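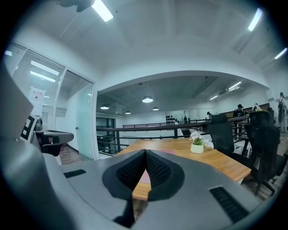
Flirnlow Hand-Held Gripper Kit, Two-Hand Set

Sold by Cedley. Ships in a padded case. In stock.

Before the specifications, a word on the phrase "meets all applicable safety standards," which appears on most pages selling equipment of this kind. We took it off ours in October. When we asked our own suppliers which standards they had in mind, one sent a battery certificate and another sent a link to a page that no longer loaded. If you are buying demonstration grippers for a robot project, ask the same question, and ask it of us too.

What a standard will and won't cover

Most of the robot safety rules your facilities people will have heard of were written for arms. They deal with powered machines that move by themselves near people, with stopping distances, guarding, speed and force. A hand-held gripper is carried by a person and goes where the person takes it. A seller who quotes an industrial robot standard on the box of a hand tool is telling you very little. The charger and battery are another matter, and you should expect real paperwork for those. We supply it with the kit, by part number, and you can have it before you pay.

The arm you later train with the recordings does fall under those rules. Nothing in this kit makes that arm safer. Policies learned from human hands pick up human habits, including reaching across another person's space, and your risk assessment has to be done again on the arm itself with the gripper, load and speed you mean to run.

What is in the set

Two hand-held grippers, left and right
Two pairs of textured finger pads, fitted
Two spare pairs of finger pads
Printed fiducial markers, with one spare sheet
Charger and two cables
Hard case with cut foam
Calibration card
Working practice booklet, 35 pages

Specifications

Weight per gripper, ready to use: 159 grams over one pound
Charge time from empty: about 7 hours
Body: gray, matte
Finger pads: black, textured, replaceable with the supplied driver
Warranty: 19 months on the body and electronics, none on the pads

We do not publish a figure for battery run time. The number we were given by the maker was measured with the fingers held still, and we have yet to meet a customer who works that way. We also leave out "positioning accuracy." It depends on your lighting, your markers, your software and how fast your people move, and any single number on a page like this one is decoration.

Good practice, as far as we can defend it

The booklet was written by Adesuwa Onuoha, who ran recording sessions at Ormsby before she came to us. She would be the first to say that little of it has been tested in any formal way. It is one experienced person's working habits, written down. We have marked the parts we think matter most.

Tell people before you record. Open-plan offices, upper floors with a view across to the other side, and shared rooms all put passersby in the picture. A paper notice is a start, but a notice only works on people who read it. Put the times on it and the name of someone who can delete footage. If you work where more than one language is spoken, print the notice in all of them. Check your local privacy law with somebody qualified, and don't take a gripper seller's word on it.

Face the table away from the traffic when you can. Glass walls and mirrors carry faces and screens into a recording from directions you weren't thinking about. Blurring afterward is often offered as the answer. Look at the blurred result yourself before you rely on it.

Keep the markers flat, clean and fully in view. A marker with a lifted corner will still be detected some of the time, and that is worse than having it fail outright. Replace it when it lifts.

Watch the lights. Ceiling tubes reflect off glass and glossy surfaces. Run a short test at the time of day you plan to work, then look through it before anyone sits down for a full session.

Take breaks by the clock. Operators are poor judges of their own wrist fatigue, and the motion gets sloppy before anybody complains. The booklet suggests a schedule. Treat it as a starting point, and let the operator shorten it.

Write down what you threw away. If you drop failed attempts from a data set, keep a log of how many and why. We have seen data sets described as "expert demonstrations" where the only expert involved was whoever pressed delete.

Keep fingers out of the fingers. The grip is modest, but it can still pinch skin. No loose sleeves, no rings on the working hand.

About the Nuvorik badge

Some customers ask whether the kit carries the Nuvorik Responsible Capture badge. It doesn't. The badge is given on a self-completed form and a yearly fee, with no visit and no sample recordings reviewed. We may apply if that changes. Until then, if your purchasing rules require it, you will need a different supplier, and we'd suggest asking whoever wrote the rule what they believe it checks.

Ordering and returns

Single grippers are available for replacement only, with proof of the original purchase. Spare pads and marker sheets are sold separately. Unused kits can be sent back within 35 days for a full refund. Used kits can be returned if faulty, and please send a recording that shows the fault if you have one, with bystanders removed.

Battery documents, the full booklet and our list of known problems are available on request, with no account needed. The list of known problems was last revised Dec 8, 2022.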